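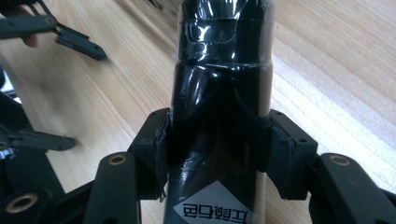
Reading time: 4 minutes

Section 4. Receiving and Unwrapping Bottled Stock

This section of the Trekance stockroom guide covers bottles that arrive individually wrapped in clear plastic film, with or without a sticker on the outside of the film. It applies to the black bottles used for refills as well as to clear and frosted ones. For pump heads, sprayers and loose caps, see Section 5.

Before you start

You will need:
A clear table or bench with a flat top
Blunt-tipped scissors or a film cutter
A soft, dry cloth
Blank white labels and a permanent marker
A bag for used film

Check the packing slip against the order before opening anything. Bottles from Grosska and Berrada can look the same once the film is off, so keep the two suppliers at opposite ends of the bench.

4.1 Checking a wrapped bottle

1. Stand the bottle upright on the bench. Do not lay black bottles on their side while they are still wrapped. The film is slippery and they roll.

2. Look at the film around the top of the bottle. Folds and creases are normal there, where the extra film is gathered. A strip of film standing out along one side is also normal.

3. Turn the bottle slowly under the bench light. On a dark bottle the film throws bright reflections that can pass for scratches. If you see a mark, change the angle. A reflection moves and a scratch stays put.

4. Feel for the line where the top section meets the body. On wrapped stock the film stretches over this line and may ripple. Press lightly. If the top section shifts under the film, set the bottle aside and go to 4.4.

5. Read the sticker, if there is one. Some stock carries a small pale label printed in Chinese, stuck to the film and often a little crooked. The wording 五颜六色 means "colorful" or "all kinds of colors." It does not tell you the color of the bottle it is stuck to. Go by the bottle.

Note: The label is on the film and comes away with it. Copy anything you need before you cut.

4.2 Recording the item

1. Write the item code on a blank label. Codes for black cylindrical bottles begin with 712.

2. Add the supplier's initial and the month received, for example B, October.

3. Enter the same code on the stock sheet. If the sticker has wording you can't read, copy it out as well as you can and leave the sheet in Kartini Teoh's tray. She or Shaohua Cheng will fill in the English.

4. Keep the new label on its backing until the film is off.

4.3 Removing the film

Caution: Do not use a box knife. The blade goes through the film easily and marks the bottle underneath.

1. Hold the bottle steady around the middle with one hand. Grip it firmly enough to stop it turning, without squeezing.

2. Find the loosest part of the film, usually at the top where it bunches. Pinch it and pull it away from the bottle.

3. Snip the pinched film. Keep the scissors pointing away from the bottle.

4. Work a finger under the cut and peel downward. If the film clings, stop and make a second cut at the bottom edge.

5. Wipe the bottle with the dry cloth. Do not use alcohol wipes on matte finishes.

6. Put the new label on, with its lower edge level with the base.

7. Drop the film in the bag. Film with a paper sticker on it goes in general trash.

Note: Bottles that will stay in storage should be left wrapped. Put the label from 4.2 on the film, beside the original sticker and not over it.

4.4 Bottles that fail the check

Set aside any bottle with a loose top section, a crack, or film that is torn through to the surface. Leave the film on, since Berrada will not accept unwrapped returns. Mark it with a cross in permanent marker and place it in the gray bin under the bench. Hiu-tung Yu empties the bin at 4 p.m. and makes up the return carton.

4.5 Shelving

Store bottles upright, one layer to a shelf, labels facing out. A shelf holds 100 of the slim bottles. Wrapped and unwrapped stock go on separate shelves. Wrapped bottles should not be stacked, even in trays.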